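Sorting a shared supply bin in a common workroom
Storage and Organization > Shared Spaces

Posted by Graça Garcia

Our association maintains a workroom that is open to members from September onward. Small items left behind at the end of a session are placed in one large gray bin on the table, and members are expected to collect their belongings by Sunday. In practice the bin is seldom cleared. Tape, cups, packets and assorted plastic pieces remain in it for weeks, and members have begun to take new supplies from the cabinet when the same supplies are already in the bin.

I have been asked to propose a written procedure. I would appreciate guidance on two matters: whether a single open bin should be kept at all, and how packaged items should be treated when their owner is not known.
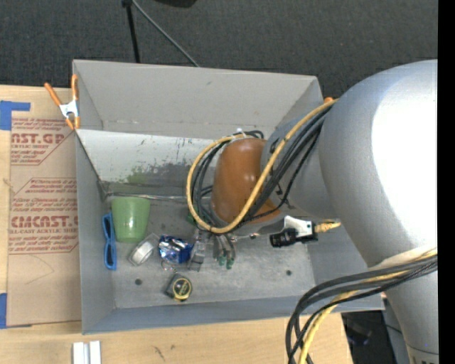
Shared bin on the workroom table: green cup, tape in clear packaging, foil packet.

The room has 84 registered users, and a procedure that depends on individual reminders would not be workable. The budget for new containers is limited to $60.

Posted by Kiyoshi Onishi

An open bin may be retained, provided that it is treated as a temporary holding place. At the Caldeira study center, we adopted the following arrangement.

The bin is emptied completely at closing time on Sunday. Tape that is still in its package is returned to the supply cabinet. Cups are washed and placed on the shelf above the sink. Sealed packets are kept in a labeled tray for two weeks, after which they become common stock. Opened packets are discarded. Any item that cannot be identified is tagged with the date on which it was found and moved to the same tray.

With regard to your budget, three shallow trays and a packet of tags should be sufficient. Lids are not recommended for the main bin. We fitted one for a short period, and members began to leave items on top of it. I would also advise keeping cups out of the bin entirely if a sink is available nearby.

Posted by Américo Frade

Please check your membership rules before disposing of anything. Ours require a posted notice first.

Posted by Eduardo Barreto

A smaller bin would also help. Ours was replaced with one half the size and it is now emptied more often. I do not recall the model.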